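Hi Laurențiu,

You asked for a short one this time, so I'll try, but you know me. This covers everything since the July report, and I'm finishing it at my kitchen table on Sunday, 3rd February, with the heating on full.

The big news first: the Hodoroagă reading room is open! We painted it ourselves in the end (the color on the tin was "oatmeal," the color on the wall is more like porridge, but people seem to like it) and the shelves went up the week after. The health booklets live by the window, where there's a bench and enough light to read small print. We've printed eight titles so far in large type. The one on getting ready for a hospital stay goes fastest, and I've had to reprint it already.

Money. You gave us 2000 for the half year and I've spent nearly all of it on printing, paper and the bus fares. Graneo gave us a decent price on the heavier paper, which doesn't go see-through when you turn the page under a lamp. I'd like to stay with them. The bus fares came out higher than I planned, mostly my fault, as I forgot that the route out to the far villages changed after the summer and needs two tickets each way. Receipts are in the blue folder, and I'll drop it at your office when I'm next in town.

The talks have been a joy. We ran 17 of them, mostly in the afternoon, and I've learned to leave at least half the time for questions. People want to know what to pack, who can visit, whether they can keep their phone on, what happens to the dog. The medicine side comes up too, of course, and for that I've been putting together a thicker booklet on operations, in plain words, with a page each on stitches, scars and going home.
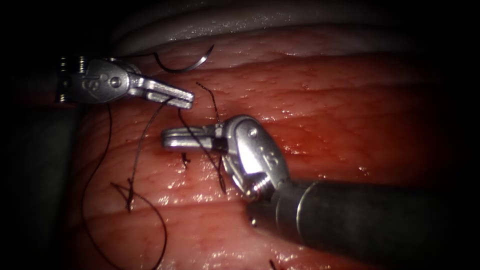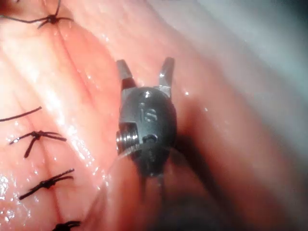

That booklet is still in draft. Ellura is doing the layout and sent back the first pages with a lot of very fair notes (my sentences are too long, I say "basically" on every page). I've cut the section on insurance forms completely. It was dull, it was out of date before I'd finished it, and the clinic hands out its own sheet anyway.

What didn't go so well: the online course. We put three lessons on Skillow and hardly anyone got past the sign-up page. I sat with a couple of ladies after one of the talks and watched them try, and the password rules beat them both. Me too, on the second go! I'd rather stop there and put that money into printing, if you're OK with it. The lessons themselves are fine and I can turn them into handouts.

For the next half year I'd like to finish the operations booklet, keep the talks going, and buy a second lamp for the reading room. It gets dark in that back corner by four o'clock. I'd also love a proper sign for the door, as people keep walking past and ending up at the post office.

Could you let me know about Skillow before I order more paper? I'm home most mornings, so just call.

Recent reports
Large print: what it costs and who takes it home
Finding a room in Hodoroagă
Summer talks, the July report
Notes on choosing paper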